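Section 4: Getting Your Slide Lane Ready for Riders

OK, you've got the Plimetti bolted together and the inspector has been and gone. Now comes my favorite part (and the part where most people rush). I've opened indoor slides in malls, a bowling alley and one very drafty furniture store, and I still work through these steps in this order every time.

Before you start, you'll need the lane key, a soft mop, two riding mats, a flashlight and a friend. Please don't do this section alone! Somebody has to stand at the bottom while you're at the top.

4.1 Checking the entrance

1. Turn the lane key to HOLD. The lamp over the start gate goes red.

2. Sit on the start bench and run your palm along the joint where the bench meets the first slide panel. You're feeling for a lip. If a fingernail catches, loosen the two bench bolts, push the bench forward and tighten them again.

3. Open and shut the start gate 30 times. Yes, all 30. Mine stuck on number 26 once, and I'd have sworn it was fine.

Note: if your gate came with the older latch, the handle lifts up instead of pulling toward you. Everything else is the same.

4.2 Cleaning the lane

4. Mop from the top down with plain water. No polish, no soap, no furniture spray. Levente Gulyás let a cleaning crew wax his lane one November and the mats went so fast he had to close until it was all stripped off.

5. Let it dry for a full 2 hours. Fans are fine, heaters are not.

CAUTION: Never send a rider down a damp lane. Wet patches grab the mat and can tip people forward.

4.3 The test rides

6. Send an empty mat down first. Your friend at the bottom shouts when it stops. It should come to rest on the gray run-out pad, well short of the end cushion.

7. Now ride it yourself, feet first, flat on your back, arms crossed. Keep your head down even though you'll want to look (I always want to look).

8. Swap places and do it again. A lane can feel smooth to one person and bumpy to another, so talk it over before you write anything in the log.

CAUTION: The rider limit is 200 pounds, one person per mat. Parents will ask to take a toddler on their lap, and the answer is no, every time.

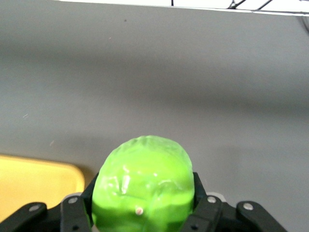
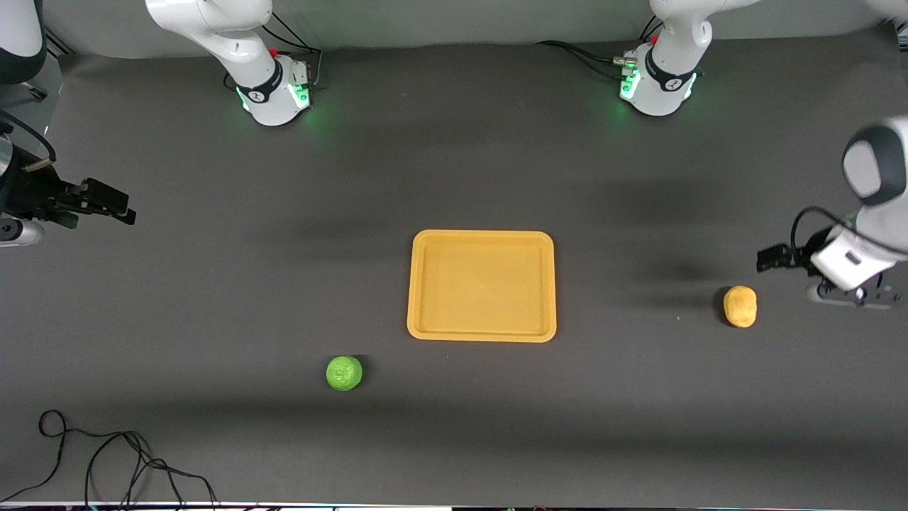
4.4 Opening the gate to the public

9. Turn the lane key to RUN. Wait for the green lamp before you let anybody sit down on the bench.

10. Put one attendant at the top and one at the bottom. The top attendant doesn't release the gate until the bottom one raises a hand. Agnese Vasiliauskas taught me to use a hand signal instead of shouting, and in a busy mall it's so much better!

11. Check pockets. Keys, phones and belt buckles all scratch the panels, and a deep scratch means a new panel. The part to order is number 1747, and it comes with its own screws.

12. Write the opening time in the log and initial it.

Note: if the lamp blinks instead of staying green, go back to HOLD and check that the start gate is fully shut. If it's still blinking after that, keep the lane closed and turn to Section 7.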